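From: Su-chen Liu
To: open-day list
Date: Mar 13, 2025
Subject: Re: Visit to Flikivar, what did you see?

Lai wrote:
> I could not come to the Flikivar demonstration because of the train
> from Lukmont. Can somebody who was there write a few lines? I would
> like to know (1) if visitors may try the gripper themselves, (2) what
> kind of objects they use, and (3) if it is worth the trip for our
> group in Latthorpe. The invitation only said "household tasks" and
> I have no idea what that means in practice.
>
> Also, is there a fee?

Dear Lai, dear all,

I was there for the whole afternoon, so I will try to answer in your order.

(1) Yes, visitors may try. You hold the gripper in your hands and do the task with it, and the recording is used later for teaching the arm. There were 16 places on the list for trying and I got one of the last. They give you a short explanation first, maybe five minutes, and then you begin. My first attempts were poor. I closed the fingers too early each time and caught only air. The lady who was helping me told me to come in low and let the lower finger slide along the cover before closing. After this advice it went better, but I am still slow. A sweater that I fold at home without thinking took me several minutes.

(2) Mostly clothes and cloths, on a bed or on a table. They prefer ordinary used things. I asked why they do not use a plain sheet under the clothes, because it would be easier for the software to see the edges. The answer was that real homes have patterned bedding, and a system which has learned only on plain sheets becomes confused by the first flower or cartoon animal. I found this a good answer. Knitwear is considered difficult, as it stretches when you pull and the shape changes again when you let go. They advised to start at the ribbed band, where the knit is firmer.

In the second part they showed the robot arm, which worked from recordings made in February. They had 389 recordings of folding for this one task and said they would like many more. The arm folded a small towel well. With a cardigan it stopped two times and somebody had to start it again. I write this so that you do not expect too much – but I was glad they showed it to us without hiding the stops.

(3) I think it is worth the trip if your group is interested in how the data is made. If they want to see a fast robot, they will be disappointed. The talk was 40 minutes and in my opinion a bit long on the mathematics. The questions after it were more useful for me. Somebody asked how they decide that a recording is good enough to keep, and we could have stayed with this question for an hour.

There is no fee. Around 200 people came over the day and the corridor was very full after lunch, so please come in the morning if you can. Coats must be left at the entrance. Registration for trying the gripper is separate from the general registration, and I nearly missed this.

Does anybody on the list have the slides from the talk? I wrote down the address from the last page but it does not open for me, perhaps I made a mistake in copying.

I add one picture at the end.

Best regards,
Su-chen Liu

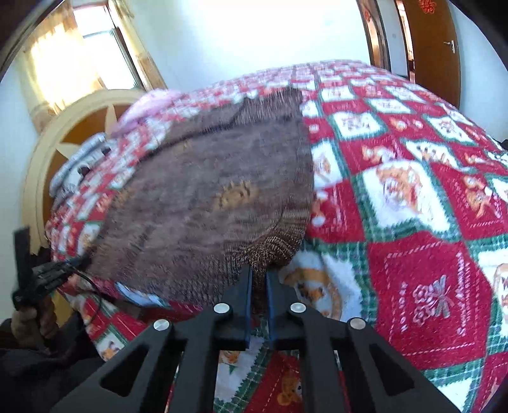
Brown knitwear on the patchwork quilt, with the gripper fingers at the ribbed band.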